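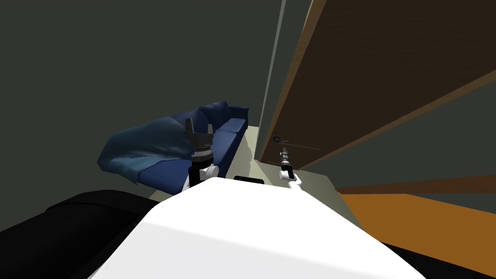 Police certificates: booking and renewal changes from August

The Hollis records office has moved applications for police certificates to its online portal. Walk-in forms will be accepted until the end of August, and after that the front counter will handle fingerprints and pickup only. The notes below cover the parts of the process that have generated the most mail from members, most of whom need the certificate for a work permit, a license or an adoption file.

Account setup

Each applicant needs a separate account. A household can't share one, and an employer can't open one for a new hire. The portal asks for a full legal name, date of birth, current address and an email address that has not been used on another account. The name must match the identity document exactly, including middle names and suffixes. If the document shows two family names, enter both in the family name field with a space between them. The portal rejects hyphens that don't appear on the document.

The confirmation email carries a link that expires after 2 hours. Requesting a second link cancels the first. Several members using workplace mail systems have reported that the message is held by a filter, and a personal address avoids the problem.

Choosing the certificate type

There are two types. The standard certificate lists convictions in the state and is accepted by most local employers and landlords. The extended certificate adds a fingerprint search and is required for most consular and immigration uses. The portal defaults to the standard type. Changing it after payment means a new application and a new fee, so check the wording of the request letter first. If the letter says "fingerprint based" or "for use abroad," select extended.

Fee and payment

The extended certificate costs $80. Payment is by debit or credit card at the end of the online form. Money orders are no longer taken at the counter. The receipt has a reference number in the upper right corner, and this number is needed to book, to reschedule and to ask about a delayed file. Save it as a PDF - the portal removes the receipt page once the session ends, and the copy sent by email leaves the number out.

Appointments

Extended applications require a fingerprint appointment at either the Hollis office or the Wirov annex. New slots are released on Monday at 7 a.m. for the following two weeks. The Hollis slots tend to go first. Wirov has the same equipment and sends its prints to the same unit, and there is no difference in processing time between the two.

Bring the printed receipt and 2 identity documents, one of them with a photo. A phone screen is not accepted in place of the printed receipt. Arrive no more than ten minutes early, as the door staff admit by time slot. An appointment can be moved once without charge, up to the close of business on the day before. A missed appointment is treated as a withdrawal.

If the prints are rejected

Worn or dry fingertips are the usual cause of a rejected scan. The office will send a notice with a code for a repeat appointment, and the repeat is free if booked within 23 days of the notice. The code goes in the reference field in place of the receipt number. After a second rejection the file moves to a name-based search, and the certificate is issued with a line stating this. Some consulates do not accept that version, so ask before relying on it.

Collection and delivery

Certificates can be collected at the counter or sent by courier. Courier delivery is handled by Pristari and requires a signature. A relative may collect on the applicant's behalf with a signed letter and a copy of the applicant's photo identity document. The letter must name the relative and give the reference number.

Renewals

A certificate cannot be extended once its validity period ends. Each renewal is a new application at the full fee, although prints already on file can be reused if the name has not changed. Tick "prior prints" on the second page of the form. If the box is grayed out, the old record has not been linked to the online account, and a request to link it can be sent from the help page.

Our template for the collection letter has been updated by Syahrul Sembiring and is available from the Porkow desk during normal hours. Older copies of the template lack the reference number line and should be thrown out.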